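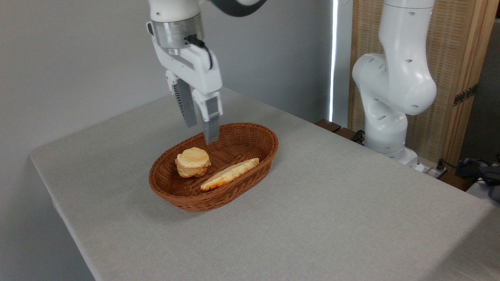
Cesto de pão sobre toalha cinzenta-clara, na mesa da Lullwood.

Padaria Lullwood passa a servir o pão em cestos de mesa

A padaria Lullwood vai deixar de levar o pão à mesa em sacos de papel. A partir de sexta-feira, 11 de setembro, quem se sentar na sala para o pequeno-almoço ou para o almoço recebe o pão num cesto entrançado, pousado sobre uma toalha de cor clara. A venda ao balcão mantém-se como até agora, com saco, e os preços não mudam.

A alteração abrange os 20 lugares da sala interior e os da esplanada coberta. As mesas altas junto à montra, onde se toma sobretudo café, ficam de fora nesta fase.

Segundo Remedios Ibarra, responsável pela casa, a ideia foi discutida durante a primavera e ficou à espera dos cestos. "Tínhamos meia dúzia, de tamanhos diferentes, e não chegavam para um domingo de manhã", explica. A encomenda foi feita à Endbridge, que forneceu 36 cestos ovais, de rebordo entrançado. Chegaram no final de agosto e foram distribuídos entre a sala e a copa.

O formato oval foi escolhido por causa das mesas, que são estreitas. Um cesto redondo com a mesma capacidade obrigava a afastar os pratos para a borda, e os clientes acabavam por o passar para a cadeira do lado. A padaria experimentou também umas caixas retangulares, que foram postas de parte ao fim de uma semana por ocuparem demasiado espaço na prateleira da copa.

Cada cesto leva, de base, duas peças. A composição muda ao longo do dia. De manhã, a casa conta servir um pãozinho redondo e fofo, de massa folhada em camadas, e uma peça alongada de côdea estaladiça. Ao almoço, o pãozinho dá lugar a uma fatia de pão de centeio ou de mistura, conforme a fornada. Quem quiser só uma das peças, ou duas iguais, deve dizê-lo quando faz o pedido.

O pãozinho redondo é receita de Doina Krasniqi, que está na padaria há três anos e trata das massas da manhã. A massa é dobrada várias vezes antes de ser cortada e vai ao forno em tabuleiro, com as peças encostadas umas às outras para crescerem em altura. Krasniqi usa manteiga fria e leitelho e deixa a massa repousar no frigorífico entre dobras. "Se a manteiga aquece, as camadas colam e sai um pão compacto", diz. A primeira fornada fica pronta às 9 horas e há uma segunda a meio da manhã aos fins de semana.

A peça alongada é feita com a massa do pão comprido da casa, de fermentação lenta, dividida em porções mais pequenas e achatada à mão. Coze em forno bem quente, com vapor nos primeiros minutos. A padaria já a vendia ao balcão, mas em quantidades pequenas, e muitas vezes esgotava antes do almoço. Com o novo serviço, a produção diária quase duplica, e o amassador passa a trabalhar também ao princípio da tarde.

As toalhas são outra das novidades. Até aqui, as mesas da sala tinham apenas individuais de papel, trocados a cada cliente. A Lullwood encomendou toalhas em cinzento-claro com textura de linho à Desero, que faz também a lavagem e a recolha. O contrato prevê entregas às terças-feiras e aos sábados. Os individuais de papel continuam disponíveis na esplanada, onde o vento levanta os panos.

Inna Onyshchenko, que coordena o serviço de sala, preparou uma pequena folha de instruções para a equipa. O cesto vai para a mesa antes das bebidas, pousado ao centro, e só é levantado quando o cliente o indicar ou no fim da refeição. O pão que sobra na mesa não volta à copa nem é servido a outra pessoa. O cliente pode levá-lo para casa e, para isso, basta pedir um saco.

Os cestos são sacudidos e escovados depois de cada utilização e lavados ao fim do dia, com água morna e pouco sabão, ficando a secar virados para baixo numa grade. A equipa foi avisada de que não devem ir à máquina. Na copa foi montada uma prateleira aberta para os guardar, no sítio onde estavam as caixas de fruta, que passaram para a despensa.

Para quem tem restrições alimentares, a casa vai preparar um cesto à parte, com pão sem glúten comprado fora e mantido embalado até à mesa. O pedido deve ser feito à chegada. Remedios Ibarra lembra que a cozinha trabalha com farinha de trigo durante todo o dia e que não é possível garantir a ausência de vestígios.

O cesto está incluído no menu de almoço e no pequeno-almoço completo. Nos restantes pedidos é cobrado à parte, pelo valor que já se pagava pelo pão avulso. A manteiga e a compota continuam a ser servidas em taças pequenas e são repostas sem custo uma vez por mesa.

Entre os clientes habituais, as opiniões dividem-se. Ye-rin Baek, que almoça na Lullwood durante a semana, esteve num dos almoços de ensaio e gostou da mudança. "O saco rasgava-se e ficava tudo cheio de migalhas. Com o cesto, partilha-se melhor", afirma. Do-yoon Lim, que trabalha numa loja da mesma rua, preferia a versão anterior. Costuma comer metade do pão e guardar o resto para o lanche, e já avisou que vai continuar a pedir saco.

Nos ensaios surgiram alguns acertos. O guardanapo de pano que forrava o fundo foi retirado, depois de vários clientes o terem usado como guardanapo de mesa. Também se desistiu de pôr três peças por cesto, por a terceira ficar quase sempre por comer. A equipa vai registar as sobras em cada serviço durante as primeiras semanas e rever as quantidades em outubro, altura em que a carta muda e entram as sopas de inverno.

Está igualmente em estudo a venda de cestos já compostos para levar, destinados a pequenos-almoços de grupo e a encomendas de fim de semana. Nesse caso, o cesto ficaria com o cliente mediante uma caução, devolvida na entrega. Ainda não há data nem preço definidos.

A sala da Lullwood abre às 8 horas de terça-feira a domingo e encerra à segunda-feira. O almoço é servido a partir do meio-dia. As mesas para grupos podem ser reservadas ao balcão ou por telefone, de preferência na véspera, com indicação do número de pessoas e do tipo de pão pretendido.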